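Staff Forum > Operations > Automation at the Kitting Benches
Topic: Two-arm bench and the revised duty sheet

b.pruitt
Colleagues, management has confirmed that the two-arm bench at the Thibodeaux site will take over part of the sorting work from December. The bench is currently sorting toy blocks on brown paper. Under the revised duty sheet, each operator will supervise the arms for 3 hours per shift and return to manual kitting for the remainder. Pay grades are unchanged. I would ask members to post their observations in this thread before the consultation closes. 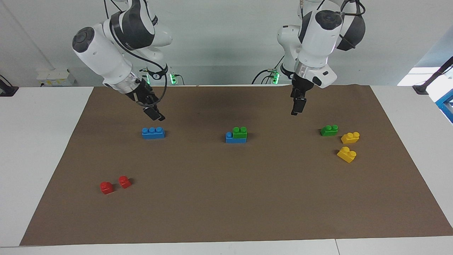

Nhàn Âu
I must disagree with the word "supervise." The duty sheet lists 11 separate tasks under that heading, including clearing stoppages and resetting the table between runs. Those are technician duties at the Ulleo site, and they are paid as such.

stota_line
I support the change in principle. Repetitive picking has been the main source of wrist complaints on our line – over 22 reports were filed last year. My concern is training. The proposal allows 16 hours, with no refresher.

b.pruitt
Both points are noted. The Ulleo technicians also carry out electrical work, so the comparison is not exact. I accept that stoppages should be described separately.

Nhàn Âu
With respect, the electrical work is a small part of that grade. I request that the wording be settled before anyone signs.

kit_bench_west
Will operators on the late shift have a technician on site? The present draft is silent on this.

b.pruitt
I have forwarded the question and will post the reply in this thread.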